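Section 7. When the Arms Disagree: Finger Lock and Collision Stops

Read this section before you need it. Most owners of the Vora two-arm bench find it afterward, going by the 46 finger-lock reports Lorenz Brunner has filed so far, of which 3 came from his own bench.

A finger lock happens when both grippers close on the same small part and each controller decides that the other arm is an obstacle. Neither one lets go. They are polite machines in most other respects.

CAUTION: Do not put your hands between the fingers to help. A stalled joint still has torque behind it and will use it when the stall clears.

7.1 Recognizing a lock

The motors hum, the carriages stay put, and the panel shows error 400 (HOLD CONFLICT). Small parts passed from one arm to the other are the usual culprits.

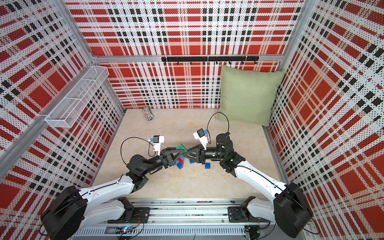
If the error shows but the fingers are well apart, you have a sensor fault. Go to Section 9, and bring coffee.

7.2 Clearing a lock

1. Press the red stop button on the Halix control box. Pressing it harder does not stop things faster.
2. Wait until the humming ends.
3. Select RELEASE on the panel, then LEFT ONLY. Never choose BOTH. The button exists because Veronika Bachmann lost an argument about it.
4. When the left gripper has opened, back its carriage away by one hand's width.
5. Select RELEASE, then RIGHT ONLY. The part will drop. Let it.
6. Switch off at the wall before reaching in.

Note: If RELEASE does nothing, hold it down until the panel beeps twice. One beep means it heard you and is thinking.

7.3 Working near a pile

Toy bricks make good practice parts and bad neighbors. When several lean together, a finger meant for one can push against the next, and the controller reads that as a grip. 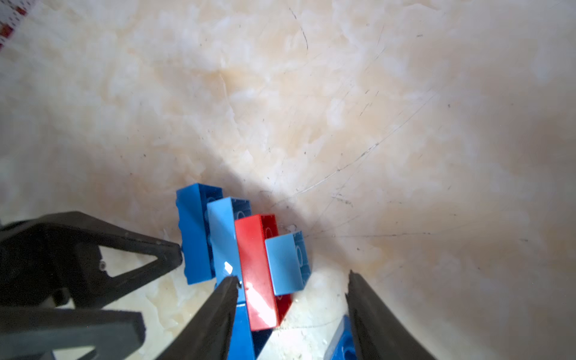 7. Set closing force to LOW before the first pick.
8. Bring in one arm at a time. Park the other at the end of its rail.
9. Spread the parts out if you can stand to. The arms do better with elbow room - so do most of us.
10. Sweep up grit and crumbs before restarting.

7.4 After any collision stop

Check both fingertips for chips and run your eye along each camera cable. Then run HOME at slow speed with a hand on the stop button. If error 400 comes back twice in one session, write down the hour count from the panel and call the Nemholm service desk. The fingers are due for replacement at 2,190 hours anyway, and the desk will ask.

Section revised 27/07/2021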